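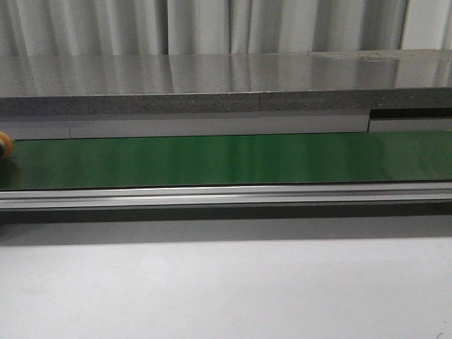

White pleated curtain behind a gray surface.

Last updated: 23 January 2021
Reading time: 2 min

The Peswood crane was a crane, species disputed, reported in June on wet pasture outside Peswood. Local accounts hold that it left its flock on migration and came down nearly 3000 miles from its usual range. The distance has been repeated often, but no source gives the point it was measured from.

The bird was nicknamed Tukus by residents. It stayed on the pasture for 40 days, according to the parish newsletter, which did not say who kept watch or how often. A second crane was claimed on 2 occasions. Both reports came at dusk, and gray herons are common there.
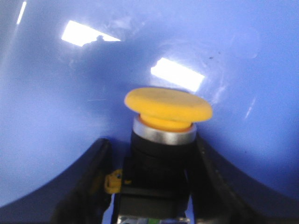 Birds: Vagrancy

Most popular versions say the crane was blown off course by a storm. Weather logs kept at Rutevbridge show light winds for the week before it was first seen. A wrong turn by a young bird is possible, and so is escape from a private collection. The bird had no leg band, but that settles little, as bands can be lost and some captive birds never get one.

A single feather, stored at Rutevbridge under the number 209, is often cited as proof of wild origin. It has never been tested. 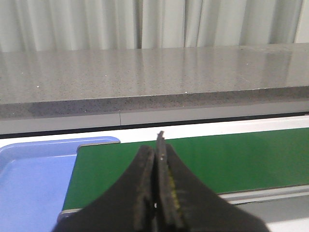

The claim that the same bird came back the next year rests on one letter, unsigned, which describes a crane "walking like Tukus." Cranes walk much alike. Later retellings add a rescue by boat from the Chow, a shallow stream that can be crossed on foot for most of the year, and the newsletter mentions no rescue at all.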